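I've been a little obsessed with one small steel gear all week, and I'm so glad it finally got its own post! It came out of a shoebox of odds and ends that I bought at the Rulledano flea market on Sunday for 18 crowns (the shoebox included, and it's a good shoebox). Most of what was in there is screws and tired springs. Then there was this spur gear, long in the body for its width, and I was gone.

I cleaned it up at the kitchen table with an old toothbrush and a drop of oil, then stood it on a piece of gray twill so it wouldn't roll. Fifteen teeth, every one with a little chamfer at the tip that catches the light — I kept turning it just to watch them wink. The front face is bright and the valleys between the teeth go almost graphite.

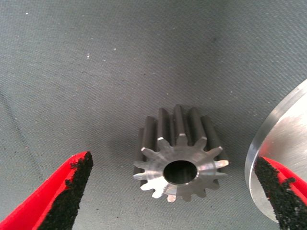 Védís Arnardóttir wrote back within the hour that I should measure the bore before falling in love, and that a body this long usually means it was made to slide along its mate while turning. She also wants the outside diameter, twice, from two different pairs of teeth.

So calipers are next! I'm hoping it will fit the spare shaft from my Dranum winder, the one that's been in a drawer since December. If it doesn't, I'm keeping it on the desk anyway. The shoebox still has a whole layer of washers I haven't sorted.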